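How Marble Gets Its Stripes
by Arlindo Caldeira

Have you ever touched a marble step in an old building? It feels smooth, and often it has thin lines running through it. We call these lines veins. They are not painted. They grew inside the stone, a very long time ago.

Marble begins as another rock, with the name limestone. Much limestone is made from the shells of small sea animals. When the animals die, the shells fall to the bottom of the sea and make a layer. More layers come on top, and slowly the shells are pressed into rock.

Sometimes this rock is pushed deep into the Earth. There it is very hot, and the weight from above is great. The limestone does not melt, but its tiny crystals change. They grow bigger and lock together like pieces of a puzzle. Now the rock is marble.

And the stripes? Pure marble is white. But limestone often has a little clay, sand or iron mixed in it. Iron can make red, brown or yellow colors. Some veins are old cracks, where water brought minerals that filled the empty space.

People like these patterns so much that they copy them. Painters can make wood look like marble with a feather and thin paint. Computer artists do it too, and they wrap the pattern around walls and floors in their pictures.

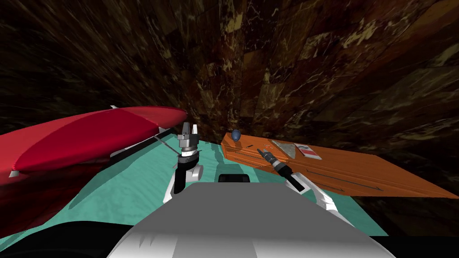

A brown marble pattern with cream and gold veins, on a wall made by computer.

Try it yourself! Press 2 colors of clay together, fold them 6 times and cut the lump in half. Look at the lines inside.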